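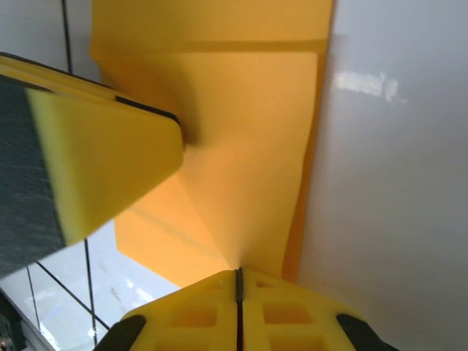

5 织物的折叠与收纳

5.1 适用范围

本节适用于 Plasitz 系列收纳柜所配的布罩、桌布及同类单层平纹织物。带松紧边的床笠、绗缝制品和厚度明显不均的织物不适用,其折叠方法见第6节。

本节所述尺寸以抽屉型号 Runoter 459 的内腔为准。使用 Runoter 458 时,操作步骤相同,但成品宽度须按5.5的规定另行调整。

5.2 准备工作

(1) 确认织物已完全干燥。含有潮气的织物折叠后容易在折线处留下水痕,浅色和黄色系织物尤为明显。
(2) 清理台面。台面应平整,无油渍、粉尘和毛刺,可用面积的边长不小于700毫米。
(3) 将织物抖开,检查正反面。有洗标的一面为反面。
(4) 取下织物上的夹子、别针和标签绳。

注:哑光面料在折弯处颜色会显得较深,展平后恢复,属于正常现象,不应按污渍处理。若展平后深色仍然存在,按第9节进行局部清洁。

5.3 提起与对折

(1) 织物反面朝上平铺,长边与台面边缘平行。
(2) 捏住上边缘的两个角,向下对折,使上下两边重合。两层之间的错位不得超过5毫米。
(3) 用手掌自折线中部向两侧抹平,不要由两端向中间推,否则空气和余量会集中在中央形成鼓包。
(4) 需要提起织物时,应取靠近折线的两点,两点间距不小于织物宽度的一半。

注意:单点捏持时,织物会向捏持点收拢,产生多条斜向褶皱。单点捏持只可用于短距离移动,放下后必须重新展平,再进行下一步。

(5) 重新展平时,先固定折线一侧,再将对侧边缘缓慢拉开。斜褶应从捏持点向外逐条抹开。
(6) 检查侧边。叠合后的侧边应为一条直边,各层不得外露。如有一层斜向伸出,应将该层单独掀起,对齐后放回,不要直接向内塞入。

5.4 三折成形

(1) 将对折后的织物旋转90度,使折线位于操作者左侧。
(2) 由下边缘向上折三分之一,抹平。
(3) 由上边缘向下折三分之一,覆盖前一折。
(4) 在最外层折线内侧40毫米处轻压一遍,使折线定形。不得使用硬质刮板,也不得用指甲反复刮压。
(5) 静置两分钟后检查厚度。四角厚度应基本一致,若某一角明显隆起,退回5.3第(6)步重新对边。

警告:使用熨斗定形时,温度不得超过洗标所示上限。熨斗不得在同一折线处停留,涂层织物禁止熨烫。

5.5 放入抽屉

(1) 将抽屉完全拉出,直至听到限位声。
(2) 双手托住成品底面,折线朝向操作者,竖直放入。
(3) 每放入一件,将其轻推至后壁,然后放入下一件。最后一件与前板之间应留出可插入手指的空隙。
(4) 若装有 Plasside 隔板,先将隔板移至最前端,织物放妥后再推回并锁紧卡扣。
(5) 缓慢关闭抽屉,确认无织物夹入滑轨。

Runoter 458 的内腔较窄,应将5.4中的三折改为四折:先对折,再对折一次。四折后的成品较厚,每排的放入数量应相应减少。

注意:不得以加压方式增加装入数量。过度压紧会使折线成为永久折痕,并可能造成抽屉底板变形。

5.6 取出

取出时捏住成品两侧,竖直向上提起。不得只拉扯外层织物的一角。如相邻织物被一并带起,用另一只手按住后再继续操作。

长期存放的织物应每季度取出一次,更换折线位置后重新放入。换线时可将对折方向由长边改为短边,其余步骤不变。

5.7 常见问题

现象:成品放入后向一侧倾倒。
处理:检查三折宽度是否一致;收紧 Plasside 隔板;必要时补放一件同规格织物。

现象:展平后仍有放射状褶皱。
处理:将织物两端同时拉直,保持数秒后放下。仍未消除时,按洗标温度低温熨烫反面。

现象:折线处起毛。
处理:停止压线,更换折线位置。检查台面和抽屉内壁是否有毛刺,如有,联系 Xavier 售后服务更换相应部件。

现象:抽屉关闭时有阻力。
处理:立即停止推入,拉出抽屉,检查滑轨两侧及后壁。夹入的织物应沿滑轨方向退出,不得横向拉拽。

床笠及绗缝制品的折叠方法见第6节。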